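**Demonstration gathering** is the part of robot learning in which somebody shows the machine what to do, many times over, in the hope that it will take the hint. Each showing is called an *episode*. A finished collection of episodes is called a *dataset*, and an unfinished one is called a dataset too, usually in a funding request.

The work may be done with real arms or in simulation. The Lurkby set, a common teaching case, is simulated throughout and concerns a green basket.

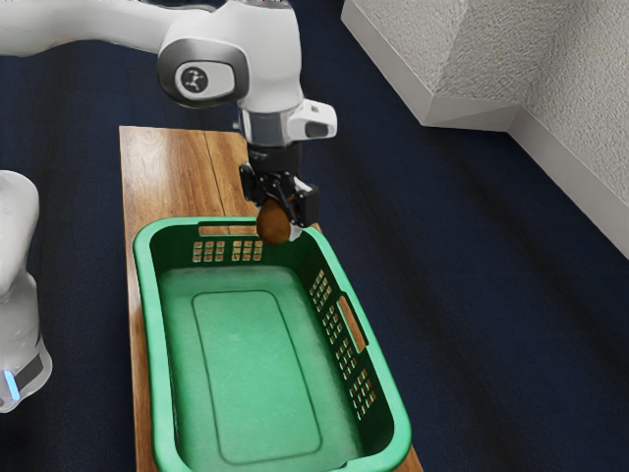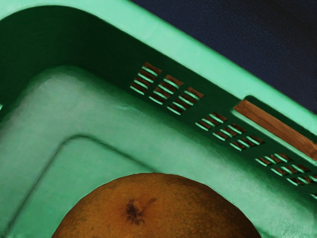 ## Method

An operator steers the arm through the task with a handheld controller while the software records joint positions, gripper opening and the view from each camera. The recording begins when the operator presses a key and ends when the operator presses it again, or remembers to. Early collections contain a good deal of footage in which the task is over and the arm is simply standing there.

Most groups record from at least 2 viewpoints. A fixed view gives the layout of the workspace, and a view carried near the hand gives the close work. The second is harder for people to read and often more useful to the learner, which has no particular wish to know what the rest of the room looks like.

## Variation

A learner shown the same motion 3000 times will learn that motion very well and nothing else. Collectors therefore change the starting positions, the lighting and the textures between episodes. In simulation this is done by a script. In a laboratory it is done by a person nudging things, and people turn out to nudge things to the same few places.

The Lurkby instructions ask for a fresh layout after every episode and a change of surface texture after every 50. The floor coverings available for this purpose are widely considered ugly. No effect on learning has been reported.

## Quality control

Episodes are reviewed before they are accepted. At Gusport, where the Lurkby set was assembled, a first release dated 5/30/20 held 712 accepted episodes. The number rejected was not published, though the release notes describe it as "healthy."

Common grounds for rejection include:

- the object leaves the workspace and is never seen again
- the arm passes through the table (simulation only)
- the operator pauses long enough for the pause to become part of the lesson
- the label names a different task

The third of these has its own literature. A learner cannot tell a considered pause from a phone call, and will reproduce either one faithfully. Trimming tools such as Fluvik remove stretches with no motion, but they also remove the short waits an operator uses to let an object settle. Versions released since October keep any wait that falls just before the gripper opens.

## Failed attempts

Opinion is divided on whether failures should be kept. The older practice was to delete them. The Ha convention, named for the file prefix it uses, keeps an episode in which the operator fumbles and then recovers, on the grounds that the learner will fumble as well and might like to know what comes next. Episodes in which the operator fumbles and gives up are stored separately, and are popular at parties.

## Simulation and its limits

Simulated episodes are cheap, can be restarted at once and break nothing. Their weakness is contact. Friction, squeeze and bounce are approximations, and a policy trained only on them may arrive in the real world with a firm grip on the wrong idea of fruit. The usual remedy is to mix in a smaller number of real episodes, or to randomize weight and friction so widely that reality falls somewhere inside the range.

## See also

- Imitation learning
- Teleoperation
- Domain randomization
- Data cleaning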